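# Books on long drives: one narrator or a full cast?

**uris_backroads** wrote:

I've got a 260 mile drive to my sister's coming up and I'm trying to settle what to put on for it.
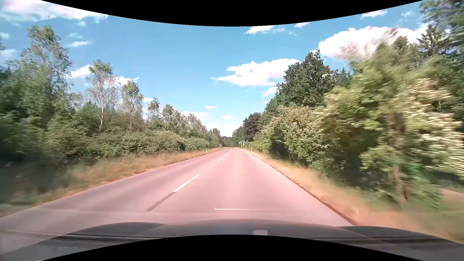

My problem is that I loved the first Pellavum book when one person read the whole thing, and now they've put out a new version with a full cast, music, doors creaking, the works. Has anyone tried both? I'd hate to be stuck an hour in with something that makes me grind my teeth!

---

**Kultden** wrote:

Full cast, every time. I listened to it in February on my way to work and I'd sit in the parking lot until the chapter finished (my boss was very patient with me). The innkeeper alone is worth the money, and the old version gave her the same voice as her own son.

---

**caoimhe_egan** wrote:

Oh, I have to disagree with you there, Kultden, though I say it fondly. The music drives me up the wall. Somebody whispers something important, the violins come in, I turn it up, and then a horse goes by at full volume. With road noise you lose half the quiet parts. The single reader has such a kind, steady voice, and after a chapter or two I forget he's doing the women at all.

Caoimhe Egan, mother of 4, listener to anything

---

**Kultden** wrote:

The horse is fair. I'll give you the horse. But he reads so slowly! I had him at 1.25 speed and he still took a breath between every comma.

---

**o_dubhghaill** wrote:

Can I put in a word for neither? Chapter 13 is one long letter, and both versions drag there. I'd save Pellavum for the kitchen and take short stories in the car, so a gas stop doesn't land in the middle of a murder.

---

**uris_backroads** wrote:

You're all lovely and no help whatsoever, ha. I played the first 40 minutes of the cast one while I did the ironing and I did like the innkeeper, but I jumped at the horse. So I'm downloading the single reader for the way there and the cast for the way home. Ó Dubhghaill, which short stories? My sister likes ghosts, if that narrows it down.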